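Home | Guides | Forms | Support | Contact

Harnbridge Ballot Tracking Station: Set-Up Guide for Municipal Clerks
Section 4. Receiving and Logging Absentee Ballots

Issued Monday, July 6, 2020. Replaces the December printing. Pages from the older printing should be removed from the binder.

4.1 Before you begin

This section covers the intake of returned absentee ballots at a single clerk's office. It assumes that Section 2 (Installation) and Section 3 (User Accounts) are complete and that the voter file has been loaded. Offices that share a station with a neighboring town should read Section 9 first.

You will need:

- the tracking station, with scanner and label printer connected
- an account with Intake rights
- the daily log sheets (Form 71)
- a locked cabinet or ballot vault
- numbered seals
- storage boxes or trays for processed envelopes

CAUTION: Do not open any inner envelope during intake. Inner envelopes stay sealed until the processing date set by your state. The station will not prompt you to open an envelope at any point in this section.

4.2 Starting an intake session

1. Turn on the station and wait for the green status light.
2. Log in with your own account. Shared accounts are locked out of intake.
3. From the main menu, select Intake, then New Session.
4. Choose the election from the list. If two elections appear, check the date printed on the outer envelope before you choose. A session cannot be moved to another election after the first scan.
5. Enter the source of the batch: Mail, Drop Box or Counter.
6. Check that the date and time at the top of the screen are correct. The station stamps every envelope with this time.
7. Select Start.

Note: Keep one source to a session. If mail and drop box envelopes have been mixed, enter the batch as Mixed and write the reason on Form 71. Mixed batches are listed separately in the evening report.

4.3 Scanning envelopes

1. Place the outer envelope face up under the scanner with the bar code toward you.
2. Wait for the tone. One short tone means the record was found. Two short tones mean the envelope needs review.
3. Compare the name on the screen with the name on the envelope.
4. Check that the signature box has been signed. The station does not read signatures. This check is made by eye.
5. Press Accept or Review.
6. Put accepted envelopes in the tray on the right, face down, in the order scanned.
7. Put review envelopes in the tray on the left.

The session closes itself at 80 envelopes and prints a batch label. Attach the label to the batch before you open the next session. Smaller batches are closed by hand with End Session.

CAUTION: Do not press Accept to clear an envelope from the screen. An accepted record can be reversed only by an account with Supervisor rights, and the reversal is shown on the public activity report.

4.4 Envelopes that need review

The review code is shown in the lower corner of the screen.

Code 2: No signature. Mark the envelope Unsigned and print a notice letter.

Code 5: Voter record not found. Type the name and street by hand. If there is still no match, search the statewide file under Tools.

Code 6: Second envelope from the same voter. Hold both envelopes together. Do not accept either one until the clerk has checked the issue history.

Code 8: Bar code damaged. Type the number printed under the bar code. If the number cannot be read, treat the envelope as Code 5.

Notice letters print on the office printer and not on the label printer. The mailing address comes from the ballot application, which may differ from the address in the voter file. Send the letter to the application address. If a phone number or email is on the application, record each attempt to reach the voter in the Contact tab.

Note: Rules on how and when a voter may correct an unsigned envelope vary. The station tracks the notice and the reply but does not apply a deadline until one has been entered under Settings, Deadlines.

4.5 Balancing the batch

1. Count the accepted envelopes by hand.
2. Count the review envelopes by hand.
3. Enter both counts on the Balance screen.
4. If the counts agree with the scan record, the screen shows Balanced. Print the batch sheet.
5. If they do not agree, count again. A second person should do the recount.
6. If the difference remains, select Rescan Batch. Rescanning does not change the receipt time already stored for any envelope.
7. Sign the batch sheet. The second person signs on the line below.

The most common cause of a difference is two envelopes stuck together at the flap. The next most common is an envelope placed in a tray after an error tone without being scanned again.

4.6 Storing processed batches

1. Place the batch in a storage box in scan order, with the batch sheet in front.
2. Do not mix precincts in a box unless the total for the day is too small to fill one.
3. Close the box and apply a numbered seal across the flaps.
4. Write the seal number on Form 71 and enter it on the Storage screen.
5. Put the box in the vault and record the time. 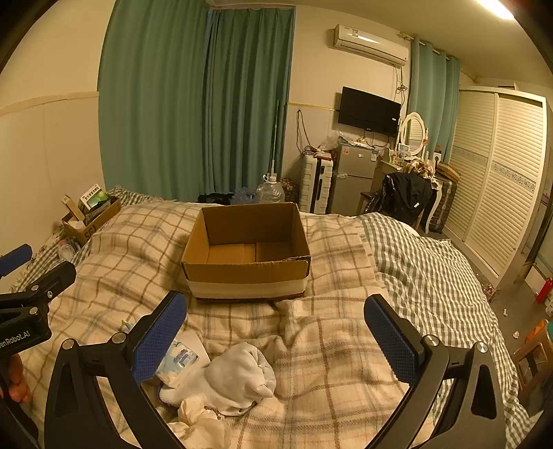 Boxes should not be filled past the fold line. Envelopes packed too tightly will bend at the corners, and bent bar codes often fail when the batch is scanned out for processing. Keep the vault below 70 percent relative humidity. Higher readings can cause envelope flaps to seal or lift on their own.

If a seal breaks or is applied in error, do not remove the broken pieces from the office. Tape them to the back of Form 71, enter the old number as Void, and apply a new seal with a second person present.

4.7 End of day

1. Close all open sessions. The station will not run the evening report with a session open.
2. Select Reports, then Daily Intake.
3. Check the total received against the sum of the batch sheets.
4. Print two copies. File one with Form 71 and post or send the other as your office requires.
5. Select Back Up. Leave the station on until the backup message clears.
6. Log out.

The Daily Intake report shows ballots requested, mailed, returned, accepted and under review. It does not show party unless the election was set up as a primary. In a primary, the party column reflects the ballot that was issued. A voter without a party may therefore appear under one in this report with no change to the voter file.

4.8 Known issues

- In the Urnolden release, the Contact tab may not save a note longer than one screen. Split long notes into separate entries.
- Towns in the Ruronville pilot group will see an extra Transit source on the New Session screen. Leave it unused unless you have been told otherwise in writing.
- The label printer may print a blank label after a paper change. Discard it. The blank label has no number and does not need to be logged.

Questions on this section should go to Kwan-ho Chiang, Clerk Support, through the Support link. Include the station serial number and the batch number. Do not send voter names or scans of envelopes by email.

Related guides
Section 3. User Accounts and Rights
Section 5. Scanning Out for Processing
Section 6. Drop Box Collection Log
Section 9. Shared Stations
Form 71, blank copy
Loading the Voter File Before a Primary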